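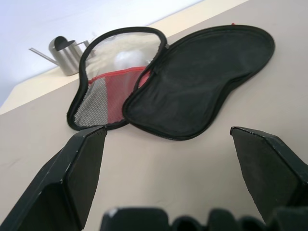 Questions from new operators

Zullell teleoperation room, Ralenska. Please read before your first shift. If something is missing, write to Kieran Mellor and we will add it.

Do I need experience with robots?

No. Most of our operators never touched a robot before. You need patience and steady hands, and you should be able to sit for one block of work without looking at your phone. The first day is only training and nothing you record is used.

What is the difference between hand guiding and remote control?

In hand guiding you hold the arm itself and move it through the task. In remote control you sit at the Gosling desk, hold the two-finger controller, and the arm follows you. Soft things, such as zippered cases and pouches, we do by remote control only. When people guide by hand, their own fingers help the cloth without noticing, and the robot can not learn from this.

What are the tasks with the zippered case?

There are three: open the case, lay the two halves flat, and close it again. Each one is recorded separately. Do not join two tasks in one recording, even if it went well.

Where should the fingers be when I start?

Spread wide, with a clear gap between them, and one tip close to the edge of the case. Please do not start with closed fingers. The arm then needs an extra movement that we must cut away later.

Why do I see only the wrist camera on my screen?

The robot will have only this view when it works alone, so you should have the same one. It is tiring at first because the fingers cover a big part of the view. If you can not see the zipper pull, move the wrist slowly until you can. The robot should learn this looking around too.

Must the table be cleared of other objects?

No. A thing in the background, for example a watering can near the wall, may stay where it is. Please do not move it during a recording.

What if I make a mistake?

Small mistakes are welcome – if you miss the edge and then catch it, keep going. If the case falls from the table or the arm stops, press the red key and mark the recording as failed. Do not delete it yourself.

How many recordings are needed?

For one task we collect 400 good ones before the first training. For closing the zipper we plan 1000, as this is much harder. One operator makes around 6 in a quiet quarter of an hour, and nobody will push you to go faster.

Where are my recordings saved?

In Flindex, under your operator name. Lorraine Mapplebeck checks them every Sunday and leaves her comments there. Read them before you begin the next block.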